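27. Mai 2020

Heute endlich wieder länger am Abräumen gesessen. Die Aufgabe klingt nach nichts: kleiner Tisch, ein paar Sachen darauf, alles soll herunter und an seinen Platz. Bei mir in der Küche brauche ich dafür keine Minute und denke dabei an etwas anderes.

Bimell will bis Juni wissen, ob wir das Aufräumen in den Bericht aufnehmen oder beim Sortieren von Schrauben bleiben. Das Sortieren läuft. In der kleinen Werkstatt in Beltness machen sie es schon ohne Aufsicht, immer dieselben Kisten, immer dasselbe Licht. Im Haushalt liegt jedes Ding anders da als am Tag zuvor.

Vormittags 20 Durchläufe im Simulator, 19 davon abgebrochen. Der eine, der durchlief, hat mich nicht gefreut, weil ich nicht sagen kann, warum gerade der. Meistens scheitert es beim Greifen flacher Sachen. Etwas Hohes, Schlankes ist leichter zu fassen, fällt dafür schneller um. Dann liegt es auf dem Boden, und für den Boden haben wir noch gar nichts.

Mittags Suppe von gestern. Danach mit Pomari telefoniert, die ihre Greifer jetzt für den Verkaufsraum anbieten, Regale nachfüllen und Ähnliches. Der Preis war 698 pro Stück, ohne Kabel. Ich habe nicht zugesagt. Afridi hat drei davon bestellt und wartet noch.
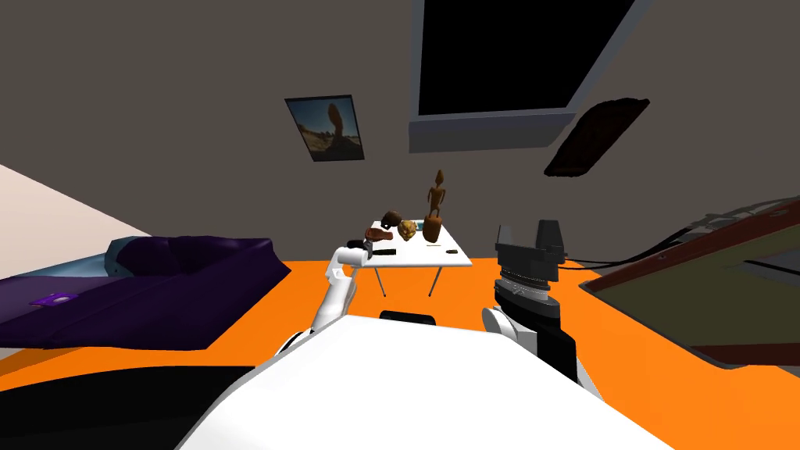
Zimmer mit orangem Boden, linker Greifer nah an der vorderen Tischecke. Figur, Maske und Kleinkram noch auf dem Tisch.

Am Nachmittag die Reihenfolge geändert: erst die Sachen vorn, dann die Figur hinten. Für mich ist das selbstverständlich, man greift nicht über alles hinweg. Der Maschine muss ich es aufschreiben, Zeile für Zeile. Den rechten Arm lasse ich vorerst aus der Planung — zwei Arme gleichzeitig machen mir die Fehlersuche zu mühsam.

Können sie es also schon? In der Werkstatt ja, wenn jemand vorher alles hingelegt hat. In einer Wohnung nein. Ich schreibe das so in den Bericht, auch wenn Bimell lieber etwas anderes läse.

Abends selbst gespült. Morgen die flachen Teile, mit tieferem Ansatz und langsamer.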